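水果清洗、催熟与存放：厨房操作要点

适用范围：家庭厨房，常温与冷藏两种条件
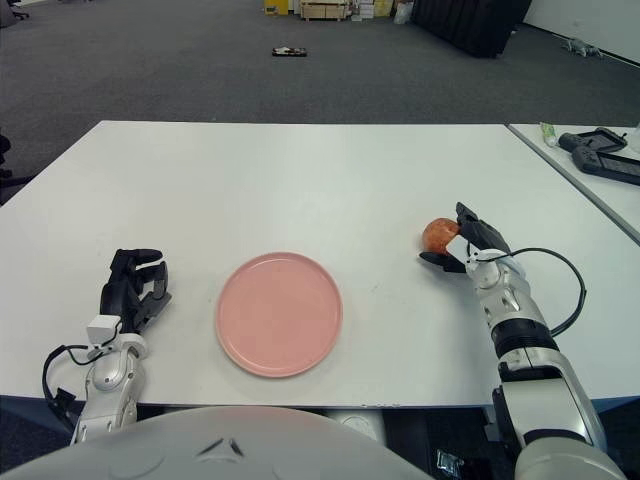
水果买回后的处理顺序，对保存期的影响大于冰箱本身的性能。多数损耗出在前两天：整袋放入冷藏室，袋内结露，底层受压，一个果实发霉后波及相邻的几个。以下内容按类别整理，先讲分拣，再讲清洗、存放和切后处理。

一、分拣

拆开包装，逐个检查果蒂、果脐和着地面。有软斑、裂口或渗液的单独取出，当天食用或煮制。表皮只有干疤、手按不下陷的，可以正常存放，但应排在前面先吃。

葡萄不要整串冲洗后再挑，应先用剪刀把烂粒连同一小段果梗剪下。直接拔粒会在果实上留下开口，汁液沿果梗流到下层。草莓、树莓等浆果摊平在盘中检查，盘底垫一张厨房纸。

果蒂尽量保留。柿子、草莓、番茄去蒂之后，断面就是霉菌的入口。

二、乙烯与混放

苹果、梨、香蕉、猕猴桃、牛油果、桃、李、芒果在成熟过程中释放乙烯。绿叶菜、西兰花、黄瓜、胡萝卜对乙烯敏感，混放后分别表现为黄叶、散花、变软、发苦。冰箱有两个果蔬抽屉的，一个放水果，一个放蔬菜；只有一个抽屉的，把苹果装进厚保鲜袋并扎口，放到上层搁架。

土豆与苹果同放能否抑制发芽，各种说法不一，效果受温度和数量影响。按本页作者的记录，避光和低湿比放不放苹果更有用。洋葱不要与土豆放在同一个筐里，土豆散出的水汽会使洋葱发软。

需要催熟时，将猕猴桃或牛油果与一个成熟苹果一同装入纸袋，折口，室温放置，每天早晨捏一次果蒂附近。触感略有弹性即可取出，转入冷藏。不要用密封塑料袋催熟，水汽排不出去，果皮容易长霉。

三、清洗

原则：吃之前洗，不提前洗。确需提前清洗的，必须彻底晾干。

1. 光皮硬果（苹果、梨、李）：流动水冲洗，用手搓擦表面，果蒂和果脐的凹处用软毛刷刷洗。苹果表面的食用蜡可用温水加软布擦去，不必用沸水烫，烫过的果皮会发皱，靠皮的果肉也会变绵。

2. 绒毛果（桃、杏）：先在干燥状态下用软刷顺一个方向刷去绒毛，再过水。先浸湿再刷，绒毛会贴在果皮上。

3. 浆果：放入漏勺，在盛满清水的盆中上下提动，换水一次。不要用水龙头直冲。晾干时单层铺开。

4. 柑橘类：只吃果肉也应冲洗外皮，剥皮时手会把表面的污物带到果肉上。要取皮屑的，用粗盐搓一遍后冲净擦干。

5. 瓜类：网纹瓜的纹路里存泥，整瓜刷洗后擦干再切，刀刃会把表皮的泥带进瓜肉。

洗洁精不建议用于浆果和有裂口的果实。小苏打水可用，浸泡后仍需流水冲净。盐水浸泡主要用于驱出杨梅等果实中的小虫，对表面残留物的作用有限，浸泡过久会使果肉失水。

四、常温存放

香蕉悬挂或弓背朝上放置，减少受压点。成串的香蕉用保鲜膜裹住果柄，可以稍微延缓变黑。未熟的芒果、牛油果、猕猴桃不要进冰箱，低温会中断后熟，取出后常常软而不甜。

果篮应选底部有孔的。深碗存放时底层不通风，建议每层之间垫一张吸油纸，最多两层。果篮不要放在灶台旁、冰箱顶部或朝南窗台，这几处的温度在午后会明显升高。

Tươi Chu 来信指出，南方回南天期间（三月前后）常温存放的柑橘应逐个用纸包好，纸一旦变潮就更换。按此法处理，霉变基本停留在单个果实上。

五、冷藏

苹果和梨耐冷藏，装入打了几个小孔的保鲜袋，放在抽屉中。葡萄不洗，连包装内的吸水垫一起放入带盖盒，盖子留一条缝。浆果用浅盒，盒底、盒面各垫一张厨房纸，纸湿即换。

不要让水果贴住冷藏室后壁，该处温度最低，容易冻伤，冻伤部位解冻后呈水浸状。抽屉装到容积的 70% 左右即止，再多则冷气不流通，底层温度偏高。

六、切后防褐变

苹果、梨切开后变褐，是多酚氧化酶与空气接触的结果。可用以下方法延缓：

盐水：100 毫升凉开水加一小撮盐，浸泡片刻后沥干。浸久会有咸味。

柠檬水：凉开水中挤入少量柠檬汁，酸味较明显，适合做沙拉。

蜂蜜水：颜色保持较好，甜味会盖过果香，带便当时可用。

复原法：整果切瓣后按原形拼拢，用橡皮筋箍紧，装袋冷藏。切面互相贴合，接触空气少。Natsumi Iwasaki 推荐此法，并建议保留果核部分不切断，先沿核四周下刀。

切好的水果在 4 ℃ 冷藏，当天吃完。室温放置超过两小时的应丢弃，夏季更短。

七、器具

切水果的砧板与切生肉、葱蒜的分开。木砧板吸味，切过大蒜之后用粗盐和半个柠檬擦洗，竖放晾干。刀具切过酸性水果应立即冲洗，碳钢刀尤其如此，放置过久会留下黑斑。

盛水果的盘子以浅盘带边为宜，边沿能挡住滚动的果实和渗出的汁液。塑料盘长期盛放番茄、火龙果、杨梅会染色，可用小苏打糊敷一小时后冲洗，仍有残色的放在通风有日光处晾几个白天。

果蔬抽屉每周擦一次，建议定在周三，即多数家庭两次采购之间，存量最少的时候。用温水擦洗，再用干布擦净，抽屉导轨的凹槽用棉签清理。

补充：冷冻香蕉须去皮切段后再冻，带皮冷冻后果皮很难剥离。冻段之间隔一层烘焙纸，取用时不会粘连。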